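Jomholm handling rules: progress to 2nd May

The draft rules for two-arm work at shared tables now run to nine clauses. Hauwa Ezeani has checked five against the Pruseo cell – the rest follow in July.
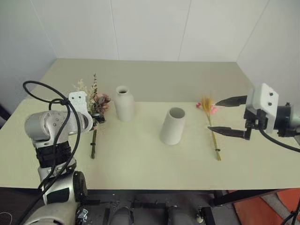
Clause 5 covers fragile items. It lets one arm hold a piece while the other waits with its fingers open, as with the two bunches of dried flowers, and asks that cables stay clear of both grippers. Wording for vases is still open.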